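Toprak notebook, February, evening session

Kettle on, notes first, because last time I left it till I got home and wrote four lines. This is the microwave task for the student club project (Toprak, for anyone reading who has only come across us through the Eltov team). Goal for tonight was the same as it has been since we came back: press the release button, get the door open, leave the turntable where it is, don't shove the oven across the table. We also wanted to settle the argument about which hand position to start from.

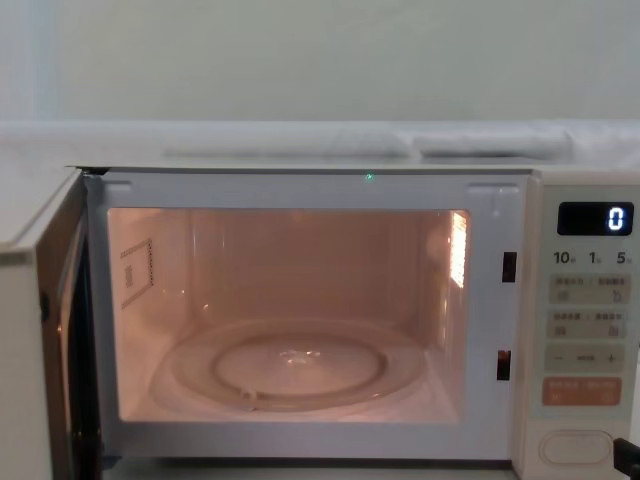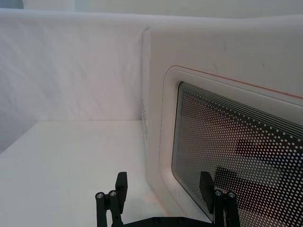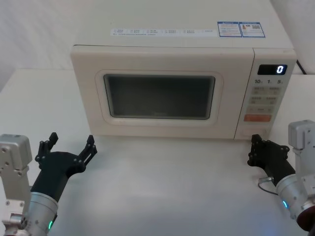

So, the argument. Half of us want to start every attempt from exactly the same place, arms parked, everything measured from the table edge. The other half (me included, I'm not neutral) want the start jiggled a bit each time, so that whatever we train doesn't fall to bits the moment somebody leans on the table. We had agreed to try both before the next meeting with Ginton, who are lending us the bench space and who quite reasonably want to know what we're doing with it. We tried both. I'll get to it.

Starting with the button, since that ate most of the evening. It's at the bottom of the control panel, low down, close to the table, which is the worst possible place for us. A person pokes it with a thumb and thinks nothing of it. We have to bring something down near the table top and then push forwards, and the pushing forwards is where it all goes wrong. Too high and you're on the orange pad. Too low and you scrape the table, and the arm gets upset and stops itself. The window between those is small! I measured it with a ruler and then didn't write the number down, so that's a job for next time, sorry.

What helped was coming in from the side and a little below, then straightening up just before contact. I'd been driving it in dead straight because it looked tidier on the plot. Coming in at a slant means you can be a bit off in height and still land somewhere on the button. I did a long run of these by hand with the leader arms and got much more relaxed about it by the end. My shoulders disagree.

Force limit: we've had it at 30 per cent since the autumn, when one of the newer members got a fright. It's enough to press the button if you hit it square. It isn't enough if you catch the button near one end, and then the arm sits there leaning on it and looking as if it's thinking. I put it up a notch for the last part of the session and it was happier, but I've put it back for now. I'd like us all to agree on it before it changes for good. Please don't edit the config file and forget to say so (I have done this, I'm not pointing at anybody else).

Door. Once the catch lets go the door comes forward by a finger's width or so, and then you need to get behind the edge and swing it. Hinge is on the left, button is on the right, so the obvious plan is right side presses, left side pulls. I thought that would be easy and wrote it into the plan as a one-liner. It isn't easy. The left side has to reach across the front of the oven to get at the free edge, and by then the right side is still hanging about near the button. They had a polite little collision, no damage, more like two people going for the same doorway. After that I tried letting the right side do the first bit of the opening and then getting out of the way so the left could take over. Much nicer. It needs a clear handover point, and at the moment the handover point is "when it feels right", which won't do for the code.

Also the oven walks. Not far, but each pull brings it forward a touch, and after a dozen goes it has moved enough to matter. Options we talked through:

Sticky feet under it. Cheap, might work, might leave a mess on the table.
A batten screwed to the bench behind it and one each side. Ginton may not love us drilling holes.
Putting something heavy inside. No, since we want the turntable clear for the next stage.
Leave it moving and let the training data cover it. My favourite, but I accept I'm the one who always says this.

We went with the sticky feet for now. Somebody is bringing a pack. If the mess is bad we'll think again.

Right, the start position business. We recorded a batch with the fixed start and a batch with the jiggled one, same driver for both so it was fair. It's far too early to say which trains better, and I want that written down clearly because there was some crowing. What I can say is that the jiggled batch was slower to collect, as you have to reset differently every time and then think about it, and I made more silly mistakes in it. The fixed batch was quick and very, very boring. Boredom matters when you're doing this of an evening after lectures. I noticed my attempts getting sloppier near the end, cutting the corner on the slant approach, and I've marked those so they can be left out if we decide to be strict.

On numbers, the plan says 600 attempts for the first training run. We're well short. At tonight's pace it'd take 8 more evenings, and that's assuming the driver doesn't change halfway through and need a warm-up. The people at Nallell told us they wouldn't bother training on anything under 1000, but their task had a lot more going on in it than a button and a door, so I'm inclined to stick with ours and see. If it's rubbish we'll just collect more. Nothing gets thrown away.

A few bits about the cameras. We keep having the same chat about which views the model should get. I looked back at a handful of attempts with the sound off, pretending I was the one having to decide what to do next, and the close-up views are brilliant for the last little bit and hopeless for working out where you are. The wide view is the other way round. So: both. I know this isn't news, every paper says both, but it was useful to feel it for myself. The thing I hadn't thought about is how quickly the close-ups turn into a big expanse of white when you're near the oven. White oven, white table, hardly an edge to hang on to. I'd like to try a coloured mat on the table one evening, purely to see if the tracking settles down. Not for the real data, or we'll end up with a robot that only works on a mat.

Exposure is still on automatic and I think that's a mistake. The cavity light comes on when the door opens and the picture changes all at once, and I'm fairly sure there's a dip in brightness just after it in a good few of the recordings. Need to lock it and check. Have put this on the board in red so it doesn't get lost like last time.

Logging: file names. I beg you all. We have three different styles in the one folder now and I spent a chunk of the evening renaming things. Task, then driver's initials, then the attempt number, all lower case, no spaces. If an attempt goes wrong, keep it and put "bad" on the end. The bad ones are useful, particularly the ones where the press lands but the catch doesn't let go, as that's exactly the thing we want the model to notice and try again.

Which brings me to retries. Up to now when a press failed we stopped, reset and started over. I think we should stop doing that and carry on: back off, line up again, press again, open. I did a few like that at the end and they felt much more like how I'd do it in my own kitchen. They come out longer and a bit untidy. The Eltov lot did theirs the clean way and had trouble with it just standing there after a miss, so we may as well learn from them while they're still answering our messages.

For next time, in no particular order:

Measure the height window for the button and WRITE IT DOWN.
Sticky feet on, check how far the oven walks over a dozen goes.
Lock the exposure, compare before and after.
Agree the force limit.
Work out a proper handover point between right and left.
Decide on fixed or jiggled, or split it down the middle and stop arguing.
Spare batteries for the foot pedal, it was getting flaky by the end.

I'm in early next session if anyone wants a go at driving before the recording starts. It does take a while to get your hand in, and I'd much rather you had your bumpy first half hour then than in the middle of a batch. Bring a jumper, the heating in there goes off at six.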